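Dish Rack and Bowls: read me first

Hello! If you've opened this folder you probably want the pictures of crockery going in and out of a drying rack, and you've come to the right place. I'm Sumaiya Sikder and I put this card together in August, mostly in the evenings, with a lot of help from Dimas Oei (who named the files) and Prasanna Bhuiyan (who renamed them). We call the set Brunditz. It's a small thing with 1,217 stills in it, all of them about the washing-up end of a kitchen: bowls, plates, cups, a rack and the worktop they live on.

I wanted a set where the crockery looked like crockery people own. So many of the ones I'd used before had plain white plates on a plain white table, and then you try a patterned bowl and everything goes to pieces. So ours has colour everywhere, and a busy marbled surface underneath, grey with rusty orange veins going through it.

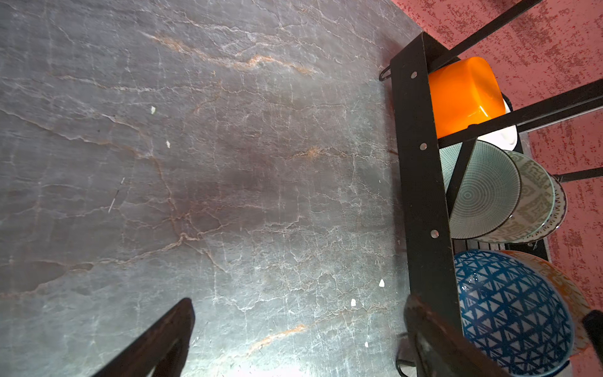

What's in the folder

stills/ holds the pictures, in 42 numbered subfolders, one for each go at the rack. Please don't read anything into the numbers, we gave them out as the cards were emptied and not in the order things happened.

notes/ has one text file for each subfolder. Mine are long and Dimas's are about a line each. Sorry!

labels.csv has one row for each piece of crockery in each still. The columns are still, item, place and remark. "Place" is either worktop, rack_top, rack_bottom or other. I went back and forth over "other" for ages and in the end left it in for anything leaning half in and half out.

The crockery

The bowls are the stars, as far as I'm concerned. They're small ceramic ones with a different pattern inside each, and I chose them because the inside and the outside don't match. One has a reddish-brown pattern spreading out from a little flower in the middle, and its neighbour is all orange-red diamonds and zigzags with navy on the outside. Turn either of them over and you'd swear it was a different bowl, and that is exactly the muddle I was after.

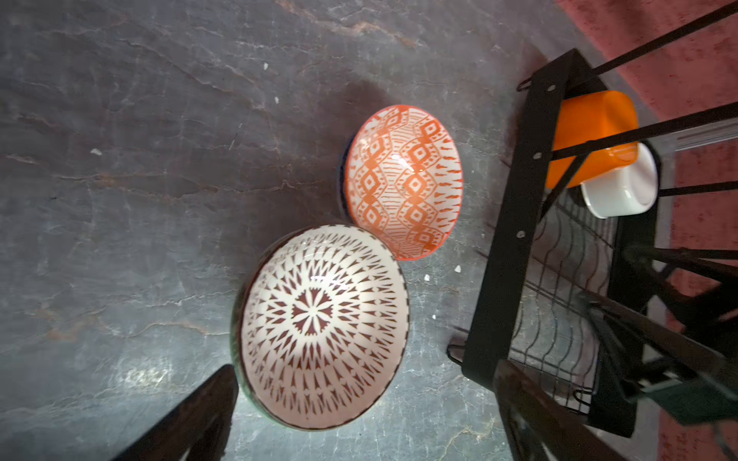
Brown-patterned bowl and orange-patterned bowl on the worktop, with the rack alongside.

In labels.csv these are bowl_brown and bowl_orange. The plain bright orange piece is orange_plain, and please keep it apart from bowl_orange, which has the diamonds. I mixed those two up myself in the first version (Narayanan Pai spotted it, thank you Narayanan) and the fix went through 29 of the notes files. If you have an old copy, throw it away and get the new one.

Stacking, and how we labelled it

Nested bowls gave us more bother than everything else put together. Our first rule was one label per stack, which was quick and hopeless, because you lost whatever was underneath. Now every bowl gets its own row even if all you can see of it is a bit of the outside, and the remark says "under" plus the name of the bowl on top.

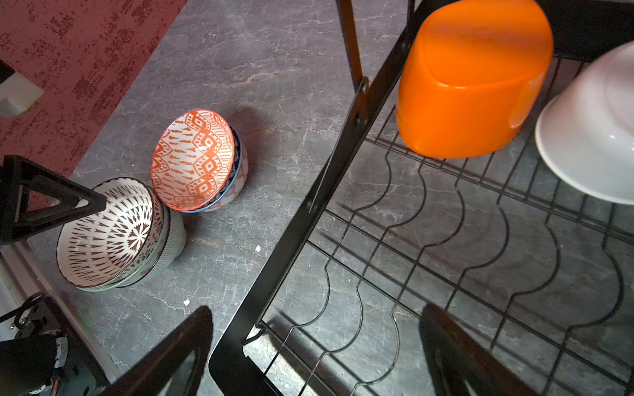 My rule for naming the bottom one is to go by the outside only and never guess at the inside. It sounds fussy, but it saves arguments. With two stacks of two, say, the brown starburst bowl on top gets its usual name, and the one beneath goes down as bowl_green on the strength of its pale sage outside with the dotted grid. The other pair works the same way: orange diamonds on top, and a pinkish-red and white lattice showing below, so that one is bowl_lattice. Razia Qureshi wanted to call it bowl_pink, and if you find a stray bowl_pink in the remarks column it's the same bowl.

Tilted stacks count as stacks. Two bowls just touching at the rims don't, they get ordinary rows each.

The rack

It's a black metal one with wires along the bottom for plates and a basket higher up. I'm fond of it, but it is a pain to label. The wires cross in front of everything, so a plate in the lower part gets chopped into strips. We label the whole thing as one item and put "behind wires" in the remark. Cups and bowls in the upper part are rack_top however they're lying, on their side or upside down or whichever way they ended up.

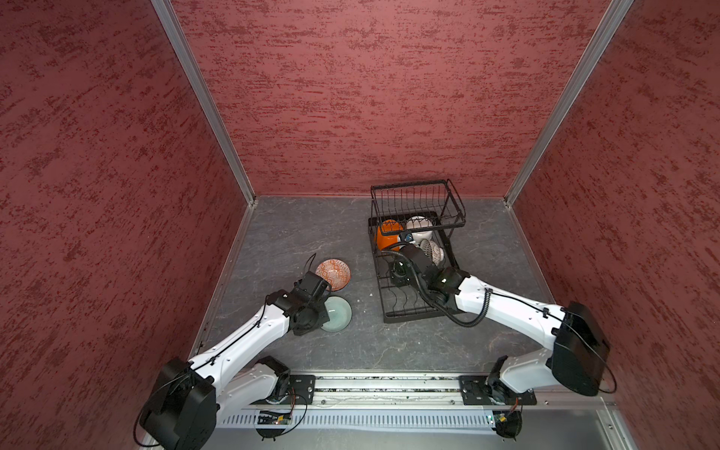 The see-through pieces need a bit more care than that. Pale green glass on a grey surface nearly vanishes, and Prasanna and I disagreed on its outline more often than on any other item. Where we couldn't settle it the remark says "edge unsure", and I'd leave those rows out if you need tidy outlines. The little white colander has a similar problem with its holes, and we've treated it as solid.

Things that will trip you up

Glare. The worktop is shiny and so are the bowls, and you'll get white patches in the glossy insides that hide part of the pattern. We left them all in.

Crumbs and specks. There are tiny white flecks on the worktop in places and they aren't labelled. I did start labelling them one night and gave up by ten o'clock.

Red walls. They're speckled, and the orange crockery doesn't stand out against them nearly as well as you'd hope. If your colours come out odd, check there first.

Using it

Help yourself for teaching, tinkering or research. If you pass it on, keep this file with it and mention Brunditz somewhere. Version 2 is the current one. Corrections are very welcome, just tell me the subfolder, the still and what you think the item ought to be, and I'll fix it the next time I sit down with the labels.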